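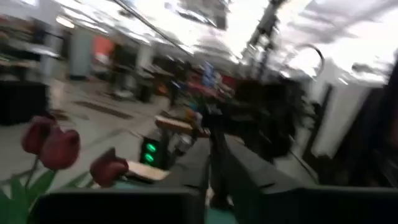
Can a Robot Do the Flowers Yet? Household Tips from the Munholm Page

Every spring, usually in March when the tulips turn up in the stores, somebody writes in to ask whether there is a machine that will take over the small jobs. They don't mean the vacuuming, which plenty of you have handed over already. They mean the fiddly ones, like folding napkins, matching lids, and putting a bunch of flowers in a vase so that it looks like something. I love these letters, and I have been saving them up, so pour yourself a coffee and let's have a proper think about it.

Flowers make a wonderful test, because the job sounds so easy! You pick up a stem, you find the opening, you let go. But try it some time with a pair of kitchen tongs in each hand and you'll see the trouble (I did this one Friday evening, and it took me 20 minutes to do what my fingers do in one). The stem swings around, the leaves catch on the rim, and the vase wants to slide off every time you bump it.

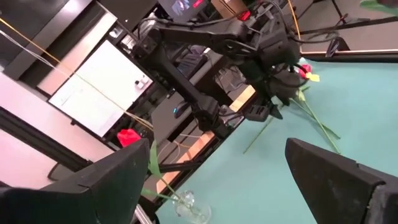 A clear vase is harder still, and I'd guess that goes for cameras as well as for those of us who have left our glasses upstairs. So my answer for this year is that a machine may well manage a stem or two with some patience, but I wouldn't promise it your dinner table. Keep the arranging for yourself, and let it practice on artificial stems, which don't bruise.

A few things from my tong evening work just as well for people, especially if your hands are stiff:

Start with a vase that has a wide mouth and a heavy foot. The Savar I bought at a yard sale is as ugly as can be, but it stays put.

Set it on a damp dishcloth or a bit of rubber shelf liner.

Strip the lower leaves first, and lay the stems side by side with the cut ends all facing you.

Hold each one low, near the cut end, and get that end over the opening before you worry about where the bloom is pointing.

Put the tallest in first and lean the others against it.

As for the other chores, towels are getting closer, I think, and socks are a long way off. Loading a dishwasher sits somewhere in between, and it depends terribly on whose dishwasher it is. I have had over 200 letters on that subject alone, and I'll get to them next month, along with the reader question about descaling a Brunner kettle.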